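4.2 Building and fitting the hand-held pair

The Harneck grippers were made at Doltden, a shared workshop that rents bench space by the evening. We had no machine shop and no budget for one, so every part had to come off the two printers there or be bought ready made. The shells took the longest. Each one was printed in halves with a curved outer wall, which needs a lot of support material, and the first shells warped along the seam. Slowing the first layers and closing the printer door cured most of it. What was left was taken down with a file.

The finger pads meet in a V. An earlier version had flat, parallel pads, and these held boxes well but dropped pens and cable ends. The V shape pulls a thin object towards the middle of the jaw as it closes. We covered the pads with a fine black mesh because bare printed plastic was too slippery, and the mesh can be changed without taking the jaw apart. Rubber sheet was also tried. It gripped better than the mesh on the first day and peeled at the corners by the fourth.

The hand side is simpler. The fingers wrap a trigger-like grip under the housing, and pulling it closes the jaw through a short linkage. We set the return spring by feel. A stiff spring opened the jaw quickly but tired the hand, and after 12 minutes of steady use people began to pull the trigger only part of the way. The final spring came from a Hasero assortment box and is the second softest in it.

Each gripper carries a square marker on top so that the other gripper's camera can see where it is. The marker mount is the one part that changed after the shells were finished, and Section 4.3 gives the reasons.

Figure 6. The second gripper at close range, marker tilted, seen from the first. 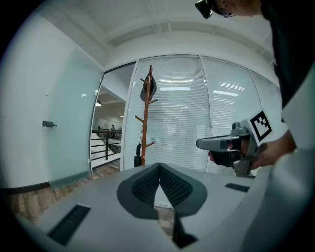
Dong-hyun Hwang objected at the May build evening that the mount stood too proud of the housing and would be the first thing to break. He wanted the marker let into the shell. We tried this on one unit. The recess threw a shadow over the border of the pattern under ceiling lights, and detection dropped out whenever the hand turned away from the lamps. The raised mount was kept, but its screws were replaced with a push fit, so that a knock takes the marker off whole and leaves the housing alone. It has come off 17 times and has not yet cracked.

4.3 Marker placement and room light

The bench tests were done under one desk lamp and told us little about ordinary rooms. Later sessions were therefore held in an office room with a large glass wall, white blinds and long ceiling lights. The slats throw back bright streaks. When a marker passed in front of one of these, the automatic exposure cut the picture down and the black blocks ran into the white. Fixing the exposure by hand helped more than any change to the print. We also changed from glossy to matt paper and gave the pattern a wider white border.

A single flat marker has a second weakness, in that it is lost when the wrist rolls. A cube avoids this at the price of some weight above the hand. With the two grippers held at working distance and pointing across each other, the cube kept at least one face turned towards the other camera in almost 58 of every hundred frames in which a flat marker had been lost.

Figure 7. Second gripper held level, marker cube on top of the housing. 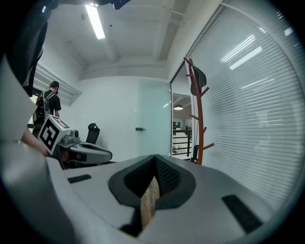 Bozkurt asked whether the cube was worth having at all, given that both grippers could be tracked from their own cameras and the markers dropped. For a room with plenty of detail that may be true. Our trouble was the plain white wall, where the camera track drifted by several centimetres within a minute and the marker reading was the only thing that pulled it back. We have left both methods in the software and let the builder choose.

Two faults remain. The linkage pin wears its hole oval, and a brass sleeve has been drawn up but not fitted. The push fit also loosens in warm weather, for which a strip of tape inside the socket is the present cure. Print files and the parts list are kept with the Doltden bench notes, last revised Aug 6, 2025.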